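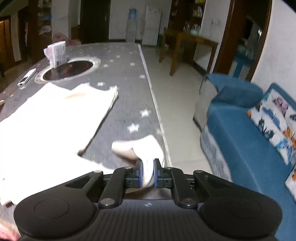
## Laundry corner: sorting the socks

The October newsletter asked how people in the Wikum building get through their folding, and most of the replies were about socks. Fletcher Tautahi on the third floor does his at the dining table, on the gray cover with the little stars. The table has a round cooktop set into it, and he leaves that switched off at the wall until the laundry has been put away.

His order is simple. Flat things go down first, so a big white cloth can be spread out and checked before it gets folded. Socks come next, one at a time, and shirts last. Anything with a mark on it goes back to the hamper.

A few notes from the other replies:

- Turn socks right side out before they go in the wash. It saves doing it on the table later.
- Pair by the cuff. White socks that look the same at the toe often have different ribbing at the top.
- Keep singles in one bag and go through it once a month. After 3 months, use them as dust cloths.
- For brownish stains on white cotton, soak in cold water and a little detergent for 20 minutes, then wash as usual. Check before drying – heat can set what is left.
- Table covers need a wipe before clean laundry goes on them, especially if you cooked there the night before.

Two people asked about folding versus rolling. Rolling one cuff over the other keeps a pair together but stretches the elastic over time. Fletcher folds his in half and stacks them on edge in a shallow drawer. Yoon Street neighbors who share the dryers said they do the same.

The dryers in the Kundik wing are back in use. Please empty the lint screen after every load and take your things out by 11 at night. Socks left behind are in the basket by the door, and there are plenty of white ones. The basket will be cleared on Monday, November 19, 2018.

Next issue: bath mats, and whether they can go in with towels. Send replies to the Clustora desk or leave a note in the laundry room.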